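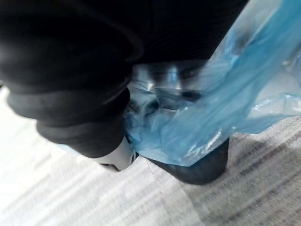 Been rewriting the edge tracker in Skemer all week and I finally have something worth a thread. The old one looked for strong outlines, picked the longest, and followed it. Fine for boxes. Now give it thin blue plastic over a black shoe, with a striped carpet underneath, and ask it where the plastic stops. It picked the carpet. Every single time, the carpet!

2/ To be fair to the old code, the stripes are lovely straight lines and the plastic is a crinkly mess you can half see through. If you score edges on length and contrast, the floor wins. I wrote that scoring, so I've only got myself to shout at.

3/ First thing I tried was a colour mask. Blue is blue, right? It held up where the film bunches and goes properly blue, then fell to bits wherever there was only one layer, as thin film is nearly white with light behind it. The mask came out looking like Swiss cheese.

4/ Nazmiye Sönmez (she did most of the planner in Skemer, go and read her branch notes) asked why I wanted one clean outline at all. The planner doesn't need it. It needs a place to go next and a rough idea of how wrong that place might be.

5/ So the tracker hands over a fuzzy band now. Each bit of edge has its own spread: narrow on dark folds, wide on the pale stuff. The planner takes the narrow bits first and creeps up on the wide ones. Much less code than I'd feared, and I got to delete a file called edges_final_v3 (bliss).

6/ Next headache was shiny spots. A glint on a fold slides about when the wrist camera moves, so the tracker thinks the plastic is moving when it isn't. I compare flow with the wrist motion we get from the joints and throw out anything that disagrees for 13 frames running. Crude, but it stays in for now.
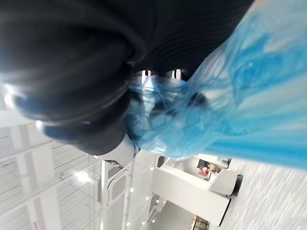
Ribbed fingers and blue plastic, wrist camera view.

7/ And then there's blur. Fast wrist, close plastic, and one side of the image goes to streaks while the rest is still usable. I used to drop the whole frame. Now I drop tiles, and the planner slows the wrist if too many go at once. Mercedes Rivadeneyra wanted it to stop dead instead, and we're still arguing about that one in the tracker.

8/ Numbers, for those who like them: I replayed 2690 logged frames through both versions. The old tracker lost the edge in over 100 of them. The new one lost it in 19, and most of those have the fingers right across the bit I care about. Replay only, mind. I haven't let it near the force limits yet.

9/ Still rubbish: black on black. Trouser hem over shoe, no blue between them, and the spread gets so wide the planner just sits there thinking. I'd take that over a confident guess near someone's ankle, but it does look a bit daft.

10/ Code's on the gakgate branch, config included. If you're on the older Raptis driver you'll need to turn timestamps on yourself or the flow check does nothing at all and doesn't warn you. Ask me how I spent yesterday afternoon.

41 comments 87 shares

Contact © 2024 Flustham Back to top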